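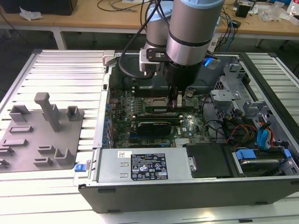

Capítulo 7
Celdas comerciales de desmontaje y montaje electrónico

7.1 Objeto del capítulo

En los capítulos anteriores se trataron por separado la cinemática del brazo, el control de fuerza y la calibración de la cámara. Corresponde ahora estudiar un producto completo. Se ha elegido el kit Grovo, de la firma Rollenik, por dos motivos: su documentación describe con detalle las interfaces mecánicas y su precio lo sitúa al alcance de un laboratorio docente. Los valores que se citan proceden de la hoja de características revisada el 8 de octubre de 2022.

El kit se suministra en dos configuraciones. La básica (referencia 1195) comprende la pinza de dos dedos, el soporte de cámara y la biblioteca de movimientos. La ampliada (referencia 1379) añade los útiles de fijación y el módulo de inserción guiada Drondari. Ninguna incluye el brazo.

7.2 La tarea de referencia

La extracción e inserción de módulos de memoria en la placa base de un ordenador de sobremesa es un ensayo exigente para este tipo de equipo. El módulo debe entrar paralelo a la ranura, la fuerza ha de repartirse entre ambos extremos y los elementos vecinos (procesador, tarjeta gráfica, mazos de cables) restringen las trayectorias de aproximación. El fabricante declara una fuerza de inserción de hasta 200 N, cifra que conviene entender como límite del actuador y no como consigna de trabajo. 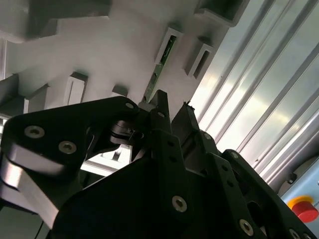 La geometría de los dedos condiciona el resto del diseño. Un dedo estrecho entra entre componentes próximos, pero flexa más bajo carga lateral y obliga a reducir la velocidad en el último tramo. En la pinza negra de la figura, las placas exteriores llevan tornillos avellanados de cabeza hexagonal interior, con la cabeza accesible desde fuera; para el mantenimiento se recomienda anotar el par de apriete de cada uno. Graham Fothergill propone en su manual de prácticas comprobar la holgura del pivote antes de cada serie de ensayos, criterio que adoptaremos en el apartado 7.5.

7.3 Criterios de evaluación

La comparación con el kit Sugden, analizado en el capítulo 8, se hará según los siguientes criterios:

a) repetibilidad de la toma, medida en la punta de los dedos;
b) tolerancia al error angular en la inserción;
c) tiempo de cambio entre útiles;
d) comportamiento ante una parada de emergencia con pieza sujeta.

El último suele omitirse en los folletos comerciales. Si la pinza pierde fuerza al cortarse la alimentación, la pieza puede caer sobre la placa; si la conserva, el operario necesita un procedimiento manual de liberación. La hoja de Grovo remite en este punto a un anexo cuya publicación estaba prevista para diciembre.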